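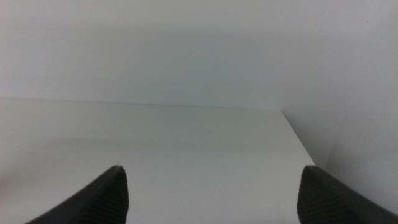
Stacking cube

A stacking cube is a small block with six equal square faces, made to be set on top of others of the same size. Stacking cubes are sold as toys, used in classrooms and clinics, and used as standard objects in exercises where the task is to build a column and keep it upright. They differ from construction bricks in having no studs, sockets or magnets. A column of cubes is held together by weight and friction alone.

Form and color

Sets are normally painted or dyed in plain, strongly contrasting colors. Red, green, blue and yellow are the usual four. Color has no effect on how a cube stacks, but it allows an instruction to name each piece, as in "green on red, blue on green." An order read from the table upward is called a base-first order. Some older manuals, including the Gemberg handbook, list the top cube first, and the two conventions are a common source of error when results are compared.

Edges may be sharp or slightly rounded. Rounding reduces chipping and makes the cube more comfortable to hold, at the cost of a smaller contact area on each face.

Stability

A column stands as long as the center of mass of every upper portion lies over the face supporting it. With two uniform cubes, the upper one can be shifted sideways by just under half an edge length before it tips. In a column of three, offsets in the same direction add up, and the limit at the lowest joint is reached sooner. Offsets in opposite directions partly cancel, so a visibly uneven column may still be stable.

Rotation of a cube around the vertical axis matters less than sideways shift. It does make alignment harder to judge by eye.

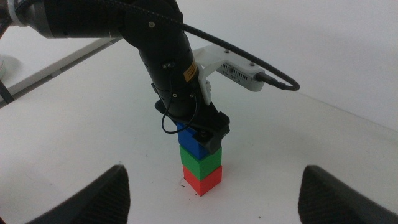

Does the bottom cube have to be the heaviest?

Three cubes of equal weight will stand without difficulty if the faces are flat and the offsets small. A heavier base mainly helps when the table is knocked.

Working surface

The surface should be level, firm and plain. White or pale gray tops are preferred for colored cubes, as the lower edge of the bottom cube is easy to see against them. Grit under the base tilts the whole column, and the top is usually wiped before a session. Cloth and foam are avoided.

Placement

The cube is held by two opposite side faces, lowered until it touches, and released by opening the grip evenly on both sides. Uneven release drags the cube toward the slower side. This is the most frequent cause of offset in the upper pieces — more frequent than poor aim, according to notes kept by Sevim Yüksel, who logged 412 placements using the Bustex set. In 70 of them the cube shifted at release.

Unstacking follows the reverse order. The top cube is lifted straight up before any sideways movement begins.

Scoring

The Marsden scheme, named for Imogen Marsden, gives one point for each cube in the correct position and none for neatness. A column that falls before the hand is withdrawn scores zero.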